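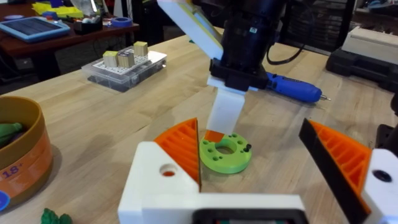
Before you can track a network of fake news sites in Skutard, you have to give it a first site to chew on, and this section walks you through that. I call the first site the seed. If you want a picture to keep in your head, use the lime-green ring lying on the bench: the large hole in the center is your seed, and the smaller holes around the face are the sites that may turn out to share its owner, its ad account or its copy. Skutard draws its map more or less the same way, so once you've got the shape in mind the screens will feel pretty familiar.

3. Setting up your first watch

What you need: a Skutard login with editor rights, the full address of one site you have doubts about, and a spare half hour. You don't need to know any code. I sure don't!

3.1 Start a case

1. Log in and click New Case in the left column.

2. Give the case a dull name. I mean it - "Regional news sites, spring" is good, "Troll farm!!!" is bad. The case name gets printed on every export, and you may have to show one to a lawyer some day.

3. Paste the seed address into the Seed box. Use the home page, with no tracking junk on the end. Anything after a question mark should go.

4. Pick a language for the text matching. If the site runs in two languages, choose the one with more articles for now. You can add the second under Case Settings later.

5. Click Save. Don't click Save and Crawl yet.

Note: Skutard keeps drafts for 22 days. After that an unsaved case is gone, and I can't get it back for you, so please don't write and ask (people do).

3.2 Choose what counts as a link

Now we get to the part I like best. On the Signals tab you'll find a list of things two sites can have in common. There are 11 of them, and for a first case I'd turn on just three:

1. Shared analytics ID. This is the strongest one on the list. Two sites reporting their visitor numbers to the same account usually have somebody in common.

2. Copied text. Set the slider to Medium. On Low, every site that runs the same wire story gets pulled in and your map turns to soup.

3. Registration window. This flags sites whose names were registered within a few days of each other. Weak on its own, pretty handy next to the other two.

Leave Same Host switched off. Emília Sokol left it on in her first case and got a bakery, two dentists and a church choir, all sharing one cheap server with her seed.

CAUTION: A link in Skutard is a lead. It doesn't prove who pays for a site, and it certainly doesn't prove that a government is behind it. Please don't publish a map as it comes out of the program. Look up the records yourself, and ask the people running the site for their side before you name them.

3.3 Run the crawl

1. Go back to the Case tab and set Depth to 1. Depth 2 sounds tempting, but leave it until you've read section 5.

2. Under Connection, choose Brotel Relay. With Direct, the site's owner will see your newsroom's address in the visitor log, and some of them do look.

3. Click Crawl. A small site takes about 3 minutes. A big one can run through lunch.

4. When the bar turns solid, open the Map tab. Your seed is in the middle, with candidates in a circle around it.

5. Click each candidate and read at least two articles on the actual site. Then mark it Keep, Drop or Unsure. I use Unsure a lot.

Note: If the crawl stops with Error 227, the site is refusing automated visitors. Wait a day and try again with Speed set to Gentle. If it still won't go, save the pages by hand and load them through Import.

3.4 Save your evidence

Sites like these vanish, sometimes within hours of your first phone call. So do this before you contact anybody:

1. Select every site marked Keep or Unsure.

2. Click Snapshot. Skutard stores the page text, the page code and the time of capture.

3. Click Export and choose Sealed File. The plain export is fine for your own notes, but it has no checksum.

4. Put a copy on a drive that isn't plugged into anything. Igor Jurčo on the support desk keeps two, and I've come around to his way of thinking.

CAUTION: Snapshots can include readers' comments, with names. Check your own rules on personal data before you pass a file to another newsroom.

Adding a second editor to the case is covered in section 4. If you're moving old cases over from Gustano, go to section 6 first, as the date format needs changing before anything will import.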